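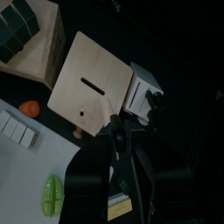 How firmly should the gripper close on a small block? Just enough to stop it slipping when the arm lifts, and on most light blocks that is well under half of what the servo can give.

Setting the grip limit on the Volley arm

1. Power the arm and let it home. Leave the fingers open.
2. In the controller, set the grip limit to 126 and the closing step to 5.
3. Place a block between the fingers and close until the reading stops rising.
4. Lift, wait 200 ms, and read the limit again. If it has dropped, add one step and repeat.
5. Run six lifts at the final value — all six must hold.

Save the value under the object's name. Wooden and plastic pieces need separate entries. Firmware from before December stores only one entry and must be updated first.

Next: Wrist camera alignment

Filed under: Grippers, Bench builds

Home | Builds | Parts | Forum

© Gadham Shared Workshop | Contact | Back to top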